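Ticket 13 – Planley Lettings, Wukside house
Opened 2022-01-11
Category: fixtures / laundry
Status: waiting on tenant

Issue: clothes hung in back bedroom not drying. Shirts still damp next day, musty smell. Tenant wants to know if its the heater or the wall.

Tried so far:
– heater thermostat up to 20, left on overnight. No change.
– window on the latch for 2 hours. Bit better, room freezing.
– wall checked by hand behind the hanging things, feels dry. No marks, paint sound.

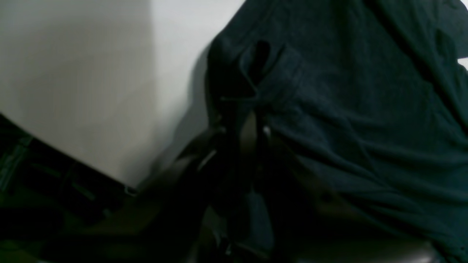
Moved everything a hand's width off the wall after that, one item per hanger, pockets turned out. Thick cotton is the worst, seams and pocket bits stay damp longest. Thin stuff was fine by teatime.

Heater is an Oltesa, serviced last July, no faults showing. Dont think its that.

Next: tenant to run extra spin before hanging, keep door open, report back. If still damp we'll send the Medrano dehumidifier over from the store – needs emptying twice a day, pls tell them.

Not closing yet. Will ring for an update.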